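3.2 Bancada, rack e cablagem

O trabalho em Vesum começou pelo rack pequeno. Estrutura aberta, sem portas nem painéis laterais, pousada sobre plástico de bolhas preto. O rack grande de Bermúdez fica para a secção 3.4 - tem outra história de cabos e outra forma de os contar. Ver Figura 2.
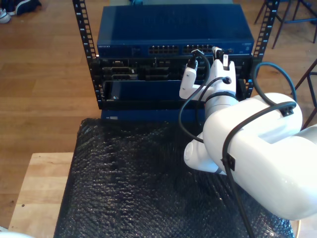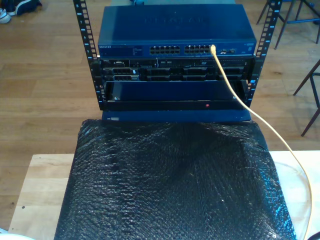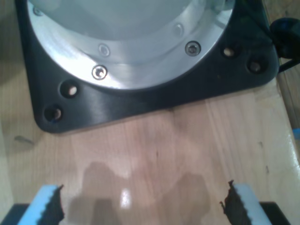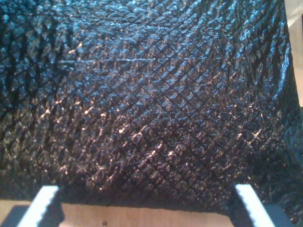 Figura 2. Bancada de Vesum. Primeira e segunda imagens: rack aberto com switch NETGEAR no topo. Terceira: flange prateado aparafusado sobre placa preta. Quarta: superfície preta texturada, de perto.

Tempo de leitura: 4 min

Montagem. Switch em cima, servidor logo por baixo. Calhas verticais pretas, furos quadrados, números de unidade impressos a branco. Usámos sempre essa numeração para a posição dos equipamentos, nunca a altura em centímetros. Na versão anterior do protocolo havia as duas coisas e os registos não batiam certo.

A numeração lê-se bem de frente, pior de lado. Quem regista fica de frente para o rack e só depois dá a volta. Parece pouco, mas em Bermúdez perdemos uma manhã com isto.

Cabos. Para cada ligação anotámos quatro campos: porta no switch, cor da capa, percurso até sair do rack, destino. O percurso foi o campo mais difícil. Um cabo que desce pela frente do painel é fácil de seguir; um que cruza a calha e dá a volta pela mesa já obriga a decidir onde acaba o rack e começa a bancada. Na segunda imagem da Figura 2, o cabo amarelo passa à frente da calha direita e contorna o lado direito do tampo. Registado como "saída lateral, pela frente". A convenção é do esquema Skikumis, com duas categorias a mais que acrescentámos nós (secção 2.3).

A cor não entra como identificador único. Entra como apoio. No conjunto Draline há 940 registos de ligação e a cor repete-se demasiado para servir sozinha, sobretudo o preto. Cabo preto sobre fundo preto: o registador tem de ir com o dedo até à outra ponta, ou pedir a um colega que abane o cabo do outro lado. Método pouco elegante. Ficou no protocolo.

Portas. Blocos contados da esquerda para a direita, e dentro de cada bloco a fila de cima antes da de baixo. O fabricante pode numerar de outro modo - quando é assim, guarda-se também o número impresso, num campo à parte. Não se converte de cabeça.

Superfície de apoio. O plástico de bolhas protege o tampo de madeira e os cantos do rack, e foi por isso que ficou em todas as sessões de Vesum. Tem dois defeitos. Escorrega um pouco quando se puxa um cabo com força, e brilha. Os reflexos atrapalham a leitura de etiquetas pequenas pousadas em cima dele, pelo que as etiquetas soltas passaram a ir para uma caixa e não para a mesa. Testámos uma manta de feltro cinzenta em novembro: menos brilho, mais pêlo agarrado às fichas. Voltámos atrás.

Fixações. Anotámos também os parafusos acessíveis na bancada. Campo simples: tipo de cabeça, visível ou tapado. Na terceira imagem há no flange parafusos de cabeça sextavada interior; os furos da placa preta deixam ver madeira clara por baixo. O reflexo no metal engana bastante e um parafuso recuado pode escapar à primeira passagem. Daí a regra das 2 passagens, com a luz mudada de sítio entre elas.

Etiquetagem. Etiqueta nas duas pontas, sempre, a três dedos da ficha. Mais perto tapa a patilha, mais longe perde-se na volta do cabo. Texto curto, maiúsculas, sem acentos. O orçamento de 4.000 euros cobria etiquetas, impressora e horas de registo, e a parte das horas foi a primeira a acabar.

Limitações desta parte. O rack de Vesum é pequeno e aberto, os percursos são curtos e quase tudo se alcança sem desmontar nada. Num armário fechado o campo "percurso" teria de ser preenhcido por troços. Não o fizemos aqui. Também não medimos o comprimento dos cabos, só o trajecto, e quem quiser reutilizar os dados Draline para calcular folgas vai precisar dessa medida. Os critérios de exclusão estão na 3.3, juntamente com os registos repetidos e os que ficaram sem destino anotado.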